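Lista de verificação de segurança — sala de trabalhos manuais e copa
Edifício Jirkwood, piso 2
Data da visita: segunda-feira, 14 de novembro de 2022
Verificação feita por: Yuk-lan Man

Antes de mais, obrigada a todos pela paciência, que eu sei que demoro a ver cada coisa e que gosto de conversar pelo caminho. Segue a lista com os meus comentários, uns mais compridos do que outros.

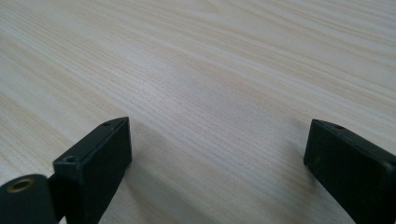
Clube de Encadernação Lunora — Segurança e Instalações

1. Saídas e corredores
Porta principal abre para fora sem esforço: SIM
Porta das traseiras desimpedida: NÃO
Comentário: estavam lá encostadas caixas de cartão da Banow, ainda por abrir. Pedi que fossem para o armário do fundo e o Kuo-hua Chien tratou disso logo ali, com a boa disposição do costume. Fica para confirmar na próxima visita.

2. Extintores
Extintor da copa dentro da validade: SIM (até maio)
Extintor da sala dentro da validade: SIM
Sinalização visível: EM PARTE
Comentário: a placa da sala está atrás do cabide e, no inverno, com os casacos todos, deixa de se ver. Mudem o cabide para a outra parede, se faz favor.

3. Eletricidade
Tomadas sem folgas: SIM
Extensões ligadas umas às outras: NÃO
Chaleira com cabo em bom estado: NÃO
Comentário: o cabo da chaleira está descarnado junto à ficha. Já a pus de lado com um papel colado, e peço muito que não a voltem a usar, por mais saudades que tenham do chá. A substituta custa menos do que uma tarde de preocupações!

4. Mesas de trabalho
Tampos lisos, sem farpas: SIM
Pernas firmes: SIM
Arestas em bom estado: SIM

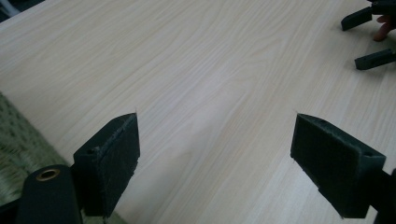
Mesmo assim, continuem a pôr a base de corte por baixo quando usam o x-ato, e passem um pano só ligeiramente húmido no fim da sessão. A cola de amido sai bem enquanto está fresca; depois de seca é uma canseira, e há quem se ponha a raspar com a lâmina, que é como as pessoas se cortam.

5. Ferramentas e prensas
Lâminas usadas no recipiente próprio: SIM
Guilhotina Cheung com resguardo: SIM
Guilhotina trancada fora das sessões: NÃO
Comentário: a chave estava na fechadura. Guardem-na na gaveta da copa, com a do armário.

6. Primeiros socorros
Caixa completa: NÃO
Comentário: faltam compressas e o soro está no fim. Deixei a lista dentro da tampa.

Por resolver até à próxima visita: chaleira, placa do extintor, chave da guilhotina, compressas e soro.

Visto por: Kuo-hua Chien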